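PRESS RELEASE

20 May 2015

Pleltholm opens its Small Things Sorting Days to everyone

Old cardboard boxes are about to get a second life in Pleltholm. The Sineo household club is opening its sorting days to the whole town, and we would love to see as many people as possible bring along the odds and ends that have been sitting on shelves and windowsills since January or long before.

The idea is a simple one. You bring your little ornaments, toys and keepsakes, we put down a rug, and everybody sorts on the floor with a cup of tea close by. Things worth keeping go into a box to take home. Things you can part with go on the swap table - and there is always somebody who wants them!
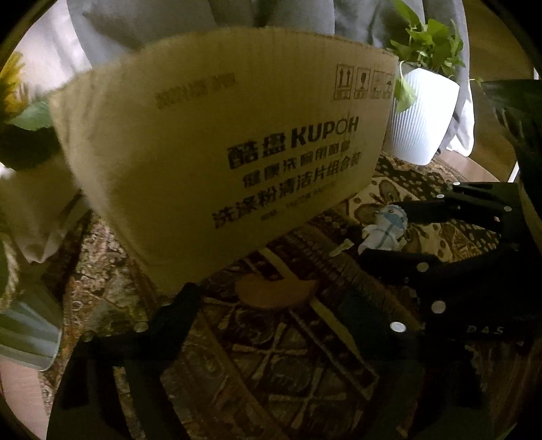 Words: Eyvindsson, for the Sineo household club

We are very fond of boxes that have already done one job. A piece of corrugated card printed with the name KUPOH and several lines of Chinese once belonged to a pack of detergent powder and cleaning tablets, and it still has its keep-dry umbrella and its fragile glass printed along the top. Torn edges don't bother us at all. A strip of card makes a good divider, and a box with a rough rim holds small things just as well as a smart new one.

Figurines have been the great favourites so far. They are awkward to store, being all arms and legs, and they tend to end up at the back of a drawer. At the sorting days they get a box where you can look in from the top and find them again (children are very good at this part, and very strict about who goes next to whom).

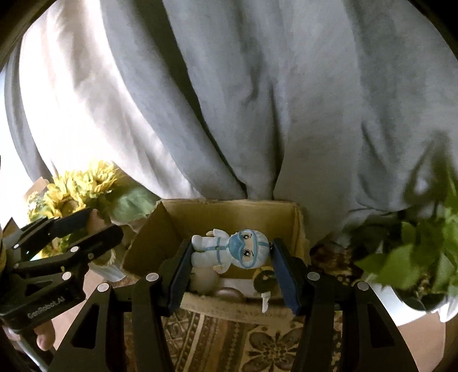 A small figure in a white suit and blue face mask, over an open cardboard box.

Sessions last 2 hours and are held in the Virkero rooms, with a shorter one for families with young children. There is no charge and no need to book. Please bring a box if you have one, the more battered the better, and a pencil for writing on the lid. Tea and squash are provided - cakes are very welcome.

Anything left on the swap table stays there for the following session.

ENDS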